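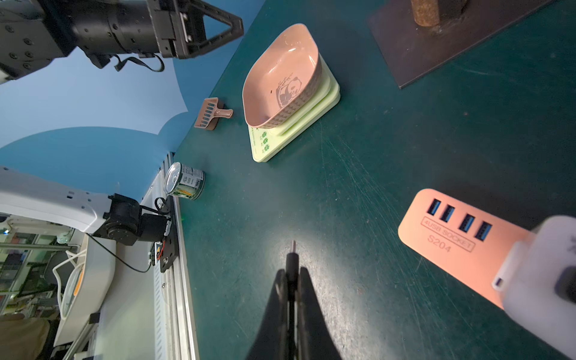 Page last changed: April 21, 2023

Subject: Re: [allotment-list] Slugs and the early lettuce

Hello all,

Berenice Ayala wrote:
> Has anyone had luck with beer traps this year? I put out 4 and
> caught a single slug between them. Meanwhile my whole row of
> Gimby has been eaten down to stalks. I'm tempted to give up
> and grow nothing but onions.

Oh Berenice, don't give up on the lettuce! I lost two rows the same way last spring and I was so cross I didn't go down to the plot for a week. Were your traps sunk right into the soil? I leave the rim sticking up a bit (otherwise the poor beetles fall in) and I top them up every few days, more often if it rains.

What did the most good for me, though, was going out with a torch after supper. Horrible job, wet knees, but in seven nights I'd got the worst of them. I also start the seedlings at home now and don't plant out until they've got a few decent leaves on them - the tiny ones are just pudding as far as a slug is concerned.

I did try the wool pellets from Espinoza. They smell like a damp sheep and the blackbirds threw them all over the path, so I can't say I'm a convert.

If you want to start again I've got loads of Gimby seed left, plus a red one whose name I've lost. It's the same packet I sowed in July and that lot went on for ages. I can leave some in the shed, on the shelf with the string.

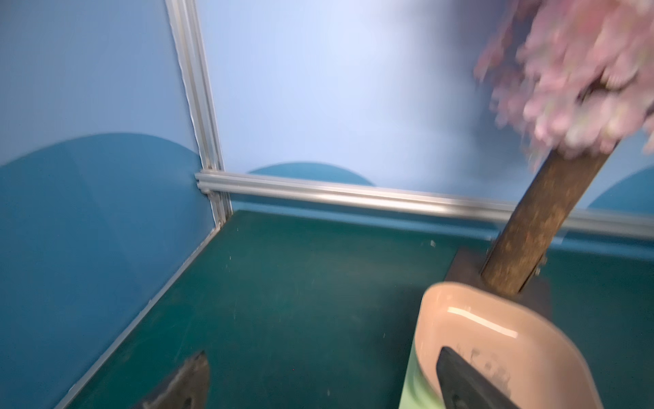 Light blue walls with the darker blue hills

Has anyone still got the long hose, by the way? The short one doesn't reach past the water butt and I'm fed up with carrying cans.

Bye for now, and good luck with the onions too!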